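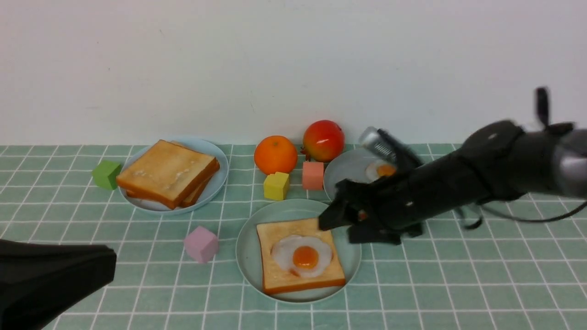
A cotton tablecloth needs pre-shrinking before you hem it. Cut the cloth 24 cm longer and wider than the table top, then wash it at 60 degrees and iron it flat. If your fabric has a printed grid, like the white squares on pale green under the egg on toast, use the lines as your cutting guide.

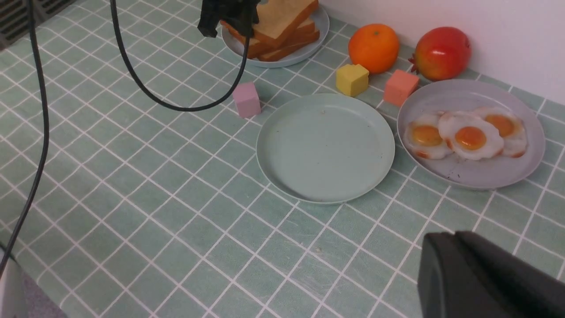
Turn each edge under by 1 cm and press. Turn again by 2 cm, press and pin. Fold the corners in before the second turn so they don't go lumpy.

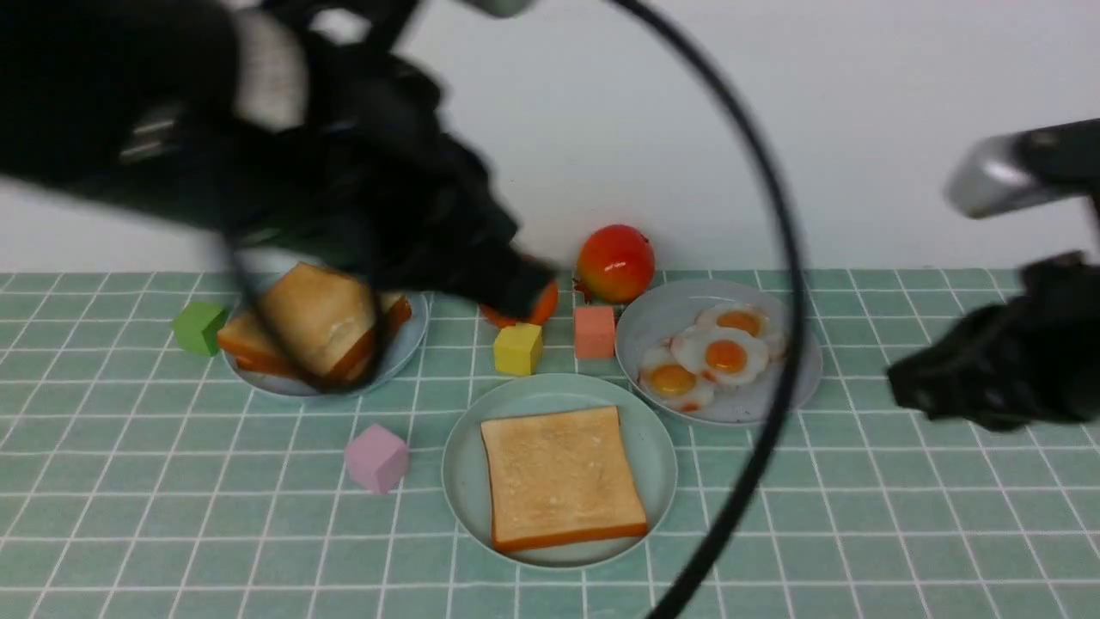
Fit a size 90 needle and sew close to the inner fold with a straight stitch. Go slowly over the corners. Trim the threads and press the hem once more from the wrong side.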